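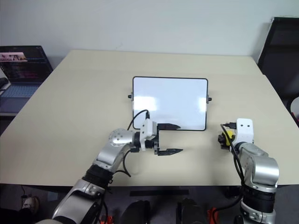

**fledoditz_mom**

So my kid's spelling has been sliding since about third grade, and in April I finally quit the paper lists. We do ten words a night and she was crumpling up the sheet every time she got one wrong, which made both of us cranky. Now I use a little tabletop whiteboard like that one, with the black frame and the knobs on the sides, and she'll rewrite "necessary" five times without a fuss. What I can't figure out is which words to do! The school uses the Grabowska list, which has 1000 words in it, and half of them she already knows cold. Do you go in order or skip around?

**rosov22**

Skip around. We went in order with my oldest and he was bored stiff by the Bs. I give a quick pretest at breakfast, toss whatever he gets right, and keep the misses for after supper.

**Ryszard Kołodziej**

I'm going to disagree with the whiteboard part. Wiping the mistake away means she never sees it again. My two keep a notebook, and we flip back through it before a test. You'd be surprised how often it's the same three or four words. "Separate" has been in there since last year, ugh.

**fledoditz_mom**

Ryszard, fair, but a notebook at our house would end up under the couch with the crumpled sheets. I could snap a picture of the board before she wipes it, I guess?

**rosov22**

Or just write the misses on an index card yourself. Takes a minute.

**covisreader**

Has anyone tried the Covis list? It's 2455 words, grouped by pattern (all the -ough words together, all the silent k's and so on). My son did way better with that than with a random pile. He hated the -ough week though.

**Ryszard Kołodziej**

We tried it. Patterns are fine until the test mixes them up, and then mine froze. I still say notebook.

**covisreader**

Huh, we mix them up ourselves on the last night, maybe that's the difference. @fledoditz_mom I can type up the first few groups if you want to see how it goes

**fledoditz_mom**

Yes please!! Anything but the -ough ones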